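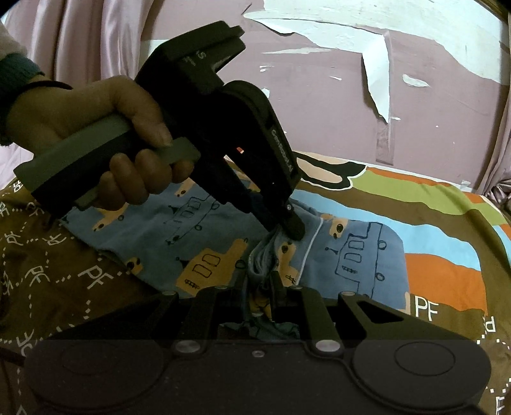 Anca Lazăr has been taking in other people's mending since May of last year, when the dry cleaner on the main street in Undgate closed and left a bin of unclaimed alterations behind. She works from the front room of her house, two mornings a week and most evenings.

"I get hems, mostly," she says. "Hems and zippers. Then children's things, which I like best and charge the least for."

Parents bring her clothes that have already been through one child and are wanted for the next. The knees go first, then the cuffs. Prints are harder, she says, as a patch in the wrong place can cover half a face. She puts her patches on the inside and sews around the drawing with thread matched in daylight.

"You can't match blue under a lamp. I've tried it and had to pick it all out again."

She learned from an aunt in Ilie who sewed work coats and had no patience for crooked seams. "She'd hand it back without a word. You knew what it meant."

Her machine came from Ovidiu Mocanu, who repairs them in Pludside. He charged her 90 dollars and threw in a box of bobbins, some of which fit. She still drives over when the tension slips.

Asked whether mending saves people money, she takes a while to answer. A new pair of kids' pajamas can cost less than an hour of her time. "Some people do the math and go buy new, and that's fine. Others have a kid who won't sleep in anything else."

She has no plans to rent a shop. The rent she was quoted was 744 dollars a month, before heat. For now the finished work hangs on a rail in the hallway, with names pinned to the collars, and customers let themselves in to pick it up.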